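## 4. Working near counters and shelves

Read this section before you run the Ellik gripper in a room for the first time, whether on the real arm or in the Clisitz simulator. The same rules apply to both. A task that breaks them in simulation must not be passed on to a real machine.
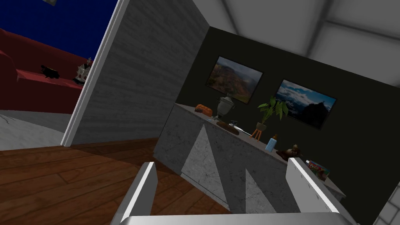

The limits below are set per room and stored with the room file. They are not carried over when you copy a task from one room to another, so check them each time.

### 4.1 Setting the approach limits

1. Load the room file and wait for the status line to read **Ready**.
2. Open **Limits > Approach** and set the stand-off distance to 600 mm. The gripper must stop at this distance from any counter edge before it starts a pick.
3. Open the fingers fully and check that both tips are in view of the wrist camera.
4. Mark every wall, partition and counter front as **Fixed**. Include trim strips and door edges.
5. Mark anything that may be picked up as **Loose**. Leave everything else as **Keep clear**.
6. Save the limits under a new name – do not overwrite the supplied set.

> **Note:** Plain or strongly patterned surfaces, such as marble-effect panels, can give poor depth readings. If the edge of a counter flickers in the depth view, draw it in by hand.

### 4.2 Order of work on a crowded counter

1. Pick from the front of the counter first. Do not reach over one object to get at another.
2. Treat tall or top-heavy items, including potted plants on stands, as **Keep clear** unless the task names them.
3. Use the soft grip setting for bread, thin card boxes and baby bottles.
4. After each pick, back away to the stand-off distance before turning the wrist.
5. If a grip fails 3 times on the same object, stop the task and log it. Do not raise the grip force to get round the problem.

> **Caution:** On a real arm, no one may stand between the gripper and the counter while the drive is on. Press the stop button before moving anything by hand.

### 4.3 Before sign-off

Run the task 4 times in simulation with the light level changed between runs. Every run must finish without contact with a **Fixed** or **Keep clear** item. Keep the Csizmadia log for each run with the room file, including the failed ones.

If you change the fingers, the wrist camera or the room layout, the sign-off no longer holds and you must start again from 4.1. Questions about limits for other Laltetti grippers are covered in the manual for that model.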